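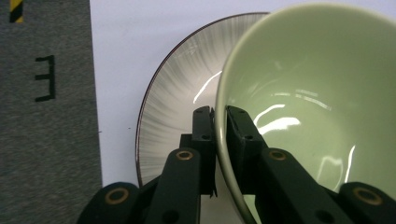

From: Igor Górecki
To: potters and kitchen list
Date: 1 December 2019
Subject: Re: Crockery cupboard at the Gokden hall, what goes where

Lech Urbańczyk wrote:
> I had a go at the crockery cupboard while I was up at the hall. The
> serving bowls were sitting inside each other with nothing between them
> and two had chips on the rim. I have put those aside. The plates with
> the brushed grey pattern are all mixed in with the Trovberg whites.
> Does anyone mind if I split them up? Also, is the big green bowl ours
> or did it come from Vodudbridge with the trestles?

Thanks Lech. I don't mind at all, please split them.

The green bowl is ours. Steyn gave it to us when the pottery room closed, along with the plates that have the grey strokes running out to a dark brown rim. They were never a set but they look good on a table together and people tend to ask for both. I would keep them on the same shelf.

Some notes on the green one, as it gets used more than anything else in there. The glaze is very shiny and it is slippery when there is detergent on it, so wash it on its own in the left-hand sink with a tea towel laid in the bottom. The rim is thin for a bowl that size. Please don't lift it by the rim when it is full — get a hand under the base. It will go in the dishwasher but it takes up most of the bottom rack and knocks against the spray arm, so I would sooner it was done by hand.

The plates can go in the dishwasher. Stand them up with a gap between each one. I have been putting a sheet of paper towel between them in the stack because the grey strokes mark easily, or at least I think that is what the marks are. It is a bit hard to tell with that pattern.

For the cupboard I would suggest:

Top shelf: jugs and the spare teapot
Middle shelf: green bowl, grey-stroke plates
Bottom shelf: Trovberg whites, soup bowls
Floor: the 2 stock pots, lids upside down

The Trovberg whites should come to 149 if the last list was right. We need 66 of them for the December lunch, so there is no need to go hunting for the rest before then. Leave those 66 at the front if you can.

On the chipped bowls, I have some epoxy at home but I wouldn't serve food out of them afterwards. They could hold the clothes pegs or go out to the garden bed by the tap. If anyone wants one, say so on the list, otherwise I'll take them next time I am up there.

I still have 3 of the long tea towels from the last lunch. They are washed and I will bring them back with the urn.

Igor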